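Home | Catalogue | Data | Contact

# Grostden Serving Tray Records

Grostden maintains this file for stockists of Kiltari hand-painted serving trays. It holds 382 rows, one for each tray design, with colour, rim style, finish and carton size.

Measurements are in millimetres. Fourteen designs come in two sizes – each size is listed in the same row.

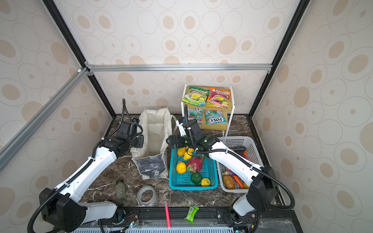 Quilted cloth bag with a printed front panel, on a dark brown marble tabletop.

Rows marked "W" belong to the Wandar range, which is packed in cartons of nine. Prices are not included. Corrections should be sent to Sorin Roman at Grostden.

Last revised: March 27, 2026

## Comments (2)

**Văduva Homewares:** Is the oval grey tray still listed? We cannot find it under Wandar.

**Grostden:** It is in row 120, under Kiltari.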